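Flirnness Hand-Held Gripper Kit: sample recordings and notes
Last updated 2025-02-05

Flirnness is the two-gripper recording kit sold by Skurari. You hold one in each hand, do a chore, and get files a robot can learn from. The brochure calls this effortless. The brochure has never picked anything up off a floor.

This folder holds the sample set that ships with the kit, plus what we learned using it in January.

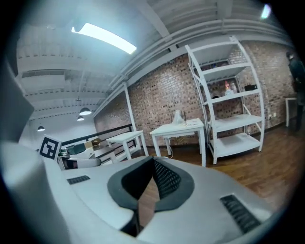
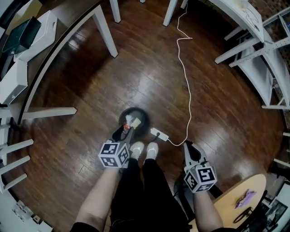
Can I use the kit with only one gripper?
Set "hands" to 1 in the session file before you start. If you forget, the software waits for the second gripper with great patience and records nothing.

What you get
2,784 short clips, sorted into 7 task folders. Each clip has video, gripper opening, and hand position over time. The folder called misc2 is a real task folder. We have asked for a better name.

Getting started
Charge both grippers, plug in the dongle, run the Stomska tool, and wave the grippers at each other until the status line turns green. The manual says "present the markers." Waving is what it means.

Quality
Tracking held for nearly 99 percent of the set. Most of the losses come from people turning their backs on the thing they were working on, a habit no update has fixed. Clips with gaps are listed in gaps.txt and left in, so filter them if you care. The gripper opening values are good when the jaws are wide and a bit dreamy when they are almost shut.

Things we liked
The markers are big and hard to smudge. The triggers are light. Export is quick, and the files open in ordinary tools.

Things we liked less
Your wrists will have opinions after an hour. The left and right units look the same until you check the label, and swapping them flips the whole session. The repair script, polishchuk_swap, handles this and takes about as long as making coffee. The carrying case fits everything except the charger.

License
Free for research and teaching. Commercial use needs the paid plan, which also comes with a second carrying case. The charger doesn't fit in that one either.

Known issues
Clip names skip 95. Don't go looking for it.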